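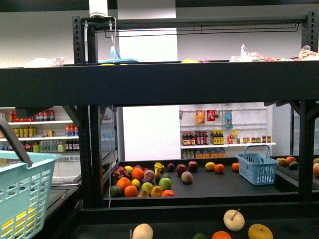 Fruit rack, middle tier, with the light blue basket. Drinks and sauces on the shelves behind.

**Tulen picker, shared workshop build. October update for Odette Delaunay**

Short one this month, sorry, bench time is tight.

Where we are:

- Arm is mounted and homing every time now. The shoulder slop is gone, Wenceslao re-shimmed the bearing and printed a new collar.
- Fruit into basket: 40 tries, 10 drops. Mostly lemons. Apples fine, oranges mostly fine.
- Anything sitting up against the front rail is still bad. Fingers hit the rail before they close. Mitra wants to come in at a steeper angle, I'd sooner shorten the fingertips. Trying hers first, no parts to buy.
- Dark red apples on the dark shelf get missed when the overheads are off. Detector problem, not the arm. Nayeli is relabeling.
- Peaches are on hold untill the grip force is sorted. Pears too.

Money: 70 dollars left on the parts line. Want to spend it on a second wrist servo, the current one whines under load and I don't trust it. Need your OK on that before I order.

Slipped: the cable tidy (again) and the write-up of the controller board. The notes exist but they are in Wenceslao's handwriting, will type up. Also the e-stop is still on the short lead. Works, tested it, just a reach from the far side of the bench.

Next:

1. Steeper approach, re-run the rail cases only
2. New fingertips if that doesnt do it
3. Mixed pile, packed tight, no help from us
4. Basket full to the top, see what rolls out

Mitra has the log files if you want the raw numbers. Can demo any evening after 6, just give us 2 days to clear the bench.

Uriel Orozco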